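Features > Technology > Robots at Work

The Mug Test

An open house at Prallbridge promised a robot that had learned to handle the breakables. Our writer went to see what it could do.
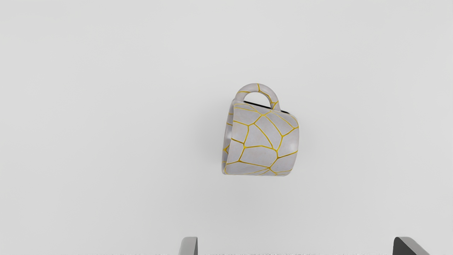 A gray mug veined with yellow, in simulation, with the fingertips of the gripper at the bottom.

The first thing Prallbridge shows its visitors is a mug that doesn't exist. It was up on the wall screen when we filed in, gray with gold-colored lines all over it, like one of those Japanese bowls that gets mended and ends up worth more than it was before. A woman next to me asked where she could buy one. She couldn't.

Prallbridge makes control software for robot arms, and in June it opened its doors to customers, possible customers and a few reporters. The invitation said we would see "household-grade dexterity." I have covered enough of these to read an invitation slowly. Household-grade could mean my household, where the dishwasher gets loaded badly by people who can at least find the dishwasher.

Iveta Michalík runs the simulation group, and she gave the morning talk. Her team's system, called Trellon, practices picking things up inside a computer before any of it is tried on a real arm. Trellon had been through 2000 virtual grasps on the mug alone, she told us, with the lighting, the angle and the surface pattern changed between runs. The cracks are paint, in effect. They are there to confuse the vision software, which might otherwise learn that a mug is a plain gray thing and panic at a floral one.

I asked whether the simulated mug could break. It can't. It has a weight and it has friction, and if the fingers squeeze too hard it pops out sideways. So a robot is being taught to be careful with an object that can't be harmed, and I said so, probably in a ruder tone than I meant. Michalík said force limits were set separately and that I should stay for the afternoon.

I stayed. Lunch was sandwiches.

The real arm stood behind a clear screen at the far end of the building, watched over by Quang Tạ, who had a red stop button in one hand and kept his thumb near it. There were 25 attempts on the schedule. The mugs were ordinary white ones from the staff kitchen. Tạ set each one down himself, handle facing him, and when a visitor from a catering firm asked to place one upside down he said they would get to that. They didn't get to that.

The early tries were good, and I'll admit the lift was gentler than I expected. Then the arm closed on air beside a handle, backed off, thought about it for what felt like a bus ride, and tried again. One mug tipped over and rolled. Tạ's thumb went down and the arm stopped dead. People clapped when it got going again, the way they clap for a waiter.

What I couldn't get was a score. Vendula Havlíček, who handles sales, offered me a success rate from simulation. I asked for the rate on the arm in front of us, and she said those numbers were "still being looked at." I have asked twice since by email.

Radomír Tichý had come from a hotel supply company to see if the thing could clear breakfast tables. He wasn't hostile. He wanted to know about wet mugs, stacked mugs, and mugs with a spoon in them, and he wrote down each answer, and most of the answers were "next release."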